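How to Prepare a Simulator Demonstration for an Open Day

At Selar we open the robotics rooms to visitors twice in the year, in winter and in September. For the last open day, on 15 February 2020, we showed the simulator on a big screen. I write down the steps I used, so other labs can repeat them with less trouble.

What you need

One computer with a good graphics card, one projector or large screen, a second small monitor for the operator, and a game controller. Our software is Gruvano, but the order of work is the same in other programs.

Step 1. Choose the house

Take a house with more than one room. Visitors understand a robot faster when it has somewhere to go. We use the house model called Dorum, which contains 1637 objects. Before the event I removed the garden and the upper floor, and 1549 objects remained. The loading time became shorter, and this matters when a new group is already standing at the door.

Step 2. Choose the start position

Put the robot before a doorway, with the next room in view. If it starts with its face to a wall, the first minute is spent only on turning. Save this position under a short name and connect it to one button of the controller. You will press this button many times during the day.

Step 3. Select the camera

Gruvano offers a view from outside and a view from the robot. Begin with the outside view, so that people see the whole machine, and then change to the robot's own view. In our demonstration this second view has both grippers in it, with the open doorway and the orange tiles of the next room ahead. 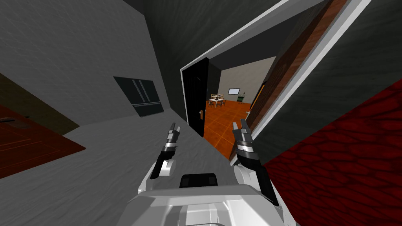
A visitor, Soriano, remarked that the change between the two views came too quickly for him, and that he would have liked to drive a little in the outside view first. He also asked if children could hold the controller, or if it was only for the staff. I took both points into the plan. Now we stay outside for almost 2 minutes before changing, and the controller goes to anyone who asks for it.

Step 4. Limit the speed

Set the base to one third of its normal speed. In the settings this is under Motion, then Base, then Maximum. Do the same for turning, or the large screen will make some people feel dizzy. The arms can keep their usual speed.

Step 5. Give one task

Ask the visitor to drive through the doorway and stop near the dining table. It is enough for one turn. Picking up things is more difficult, and I recommend to keep it for the operator at the end.

Step 6. Reset between groups

Press the start button, return to the outside view and check that the arms are back in the rest position. If an arm stays inside a wall after a collision, close the house and load it again. Do not try to pull it out with the controller.

Save the log file in the evening, before you switch off the computer. Gruvano writes over it at the next start.

Contact | Copyright 2020 Selar | Back to top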